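Navard wall tile, teal, gloss
Skomard Tile & Floor, trade and public
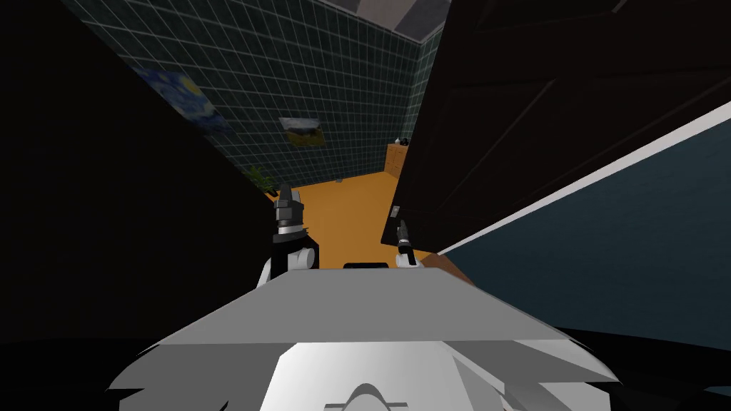
Dark teal on the wall, orange on the floor.

Code 552. Sold by the box only, sorry, no singles.

Back in stock after the October shortage. Same glaze as before, new box. If you are topping up an older job bring a spare tile in with you, batches do vary and we cant match from a phone.

What you get
Ceramic body, glazed face, square edge. Kitchens, bathrooms, utility rooms, hallways. Walls only. Not for floors, not for shower trays, not for behind a wood burner.

Colour
Dark. Darker than the old Navard green that a lot of you still ask for. Reads nearly black in a north-facing room with the light off, much bluer under a warm bulb. Order a sample first. Samples are free from the counter, postage only if we send them. Limit of 4 per household.

Grout
Mid grey is the safe one. White looks smart but shows every wobble in the spacing. Black hides the joints if you want one big dark wall. Use 2 mm spacers. Wipe off as you go, dried grout on this glaze is a pain to shift.

Fixing
Ready-mixed adhesive is fine for dry walls. Wet areas, use powdered, and tank the wall behind it. New plaster must be fully dry and primed. Ordinary tile cutter does straight cuts, wet saw for round pipes and sockets. Go slow on the last bit or the glaze chips.

Floors to go with it
Multness vinyl in orange, code 976, if you like it loud. Comes off the roll, cut to length, no returns once cut. Also in sand and slate. Ramasamy cork is the quieter choice, warm underfoot, needs sealing in kitchens. Both on display by the till.

Cleaning
Warm water, drop of washing-up liquid, soft cloth. No scouring pads. Limescale spray is OK on the tile but keep it of the grout.

Delivery and returns
Kerbside only, the driver will not carry upstairs. Check boxes before you sign. Full unopened boxes can come back with the reciept. Open boxes cant.

Always order a bit over for cuts and breakages, and keep a few back in the loft.

Page updated 27 January 2023. Prices on the counter list, ring for trade.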